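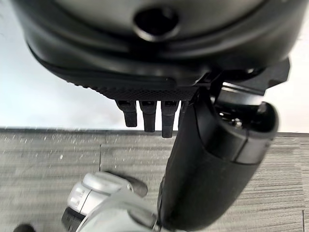
Wrist cam view, fingers down, carpet tiles forever. My new coworker's outlook on life 🧵

**1/** So a few of you asked what's been going on at work since the robots showed up in November, and I keep answering in tiny pieces, so let me just do the whole thing in one go. Saturday, January 15, 2022, coffee is made, dog is asleep, let's do it.

**2/** Quick background if you're new: I work at Borkton, at the Rerdale site. We repair and send back rental medical equipment, mostly pumps and monitors. I've been on the returns bench long enough to have a favorite screwdriver and strong feelings about packing tape.

**3/** Returns used to go like this. Open the tote, find the paperwork (ha), wipe everything down, scan it, sort it, carry it to whichever bench needs it. All day. The carrying was the part that got my knees and the sorting was the part that got my brain.

**4/** Now the robots do a chunk of the sorting and most of the carrying. We call the whole setup Virka because that's what it says on the login screen and none of us could be bothered with a nickname.

**5/** First week was rough!! It would pick up a pump just fine and then stop dead over a coiled power cord. Cords were the enemy. I spent entire mornings uncoiling things and laying them out nice and flat like I was setting the table for company.

**6/** That was my first real lesson in this stuff. The job didn't go away, it moved about two feet to the left. I used to handle the cord. Then I was preparing the cord for somebody else to handle.

**7/** Nathalie Van Hecke runs our shift and she did one thing I will be grateful for forever. She put a clipboard by the bench and told us to write down every single time we had to step in. No names, just what happened. First full week we had 273 entries.

**8/** Two hundred and seventy-three! I wrote a LOT of those. "Cord." "Cord." "Label upside down." "Cord." Somebody wrote "it looked at me," which Nathalie left in the report.

**9/** Last week we had 174. So, better. Still a lot of walking over there with a sigh, but better. And the clipboard is the reason they changed the tote liners, which fixed the label thing almost overnight.

**10/** Ok the part people really want to know. Did anyone lose their job? No layoffs on our side so far. But 3 people who left last fall haven't been replaced, and I'm not going to pretend I don't notice whose stools are empty. We've asked about it twice in the shift meeting and gotten a "we're reviewing."

**11/** What I do now: I'm on exceptions. Anything Virka can't place comes to me, so my day is all weirdos. Cracked housings, a charger from some other company, a monitor with a get well card still taped to it (I mailed the card back, yes).

**12/** I like it more than I expected? It's more interesting. It's also more tiring in a different way, because there are no easy ones anymore. I used to get a nice run of simple totes where I could listen to my podcast and coast. Those are exactly the totes that go to the robot.

**13/** I brought that up and Nathalie worked out a swap, so now we rotate off exceptions after lunch. If your workplace is about to do something like this, ASK FOR THE ROTATION. Ask before it starts. Put it in writing.

**14/** Also ask who gets trained. At first only the two youngest people on the shift got the login, and that went over about as well as you'd think. Sasaki from the evening crew has been here longer than the vending machine and is now the best of any of us at clearing a stop. All that person needed was a password and one afternoon.

**15/** Things I miss: the chatter. We used to carry totes in pairs and you'd get the full update on everyone's kids. Now I see people at break and that's kind of it.

**16/** Things I don't miss: my knees hurting on the stairs. I went up to bed last night and didn't even think about it until I was brushing my teeth.

**17/** Somebody asked if it's creepy having those hands at work. The fingers were weird for maybe a week. Now I mostly think about them the way I think about the label printer, meaning I'm fond of them until they stop.

**18/** The plan from upstairs is 200 totes a day by spring. I have opinions about that number and I'll be sharing them on Monday in the meeting, politely, with the clipboard.

**19/** Dog's up, gotta go. If you're on a bench somewhere and your place is doing this too, tell me what they changed and what you wish you'd asked for. I read all the replies, I'm just slow!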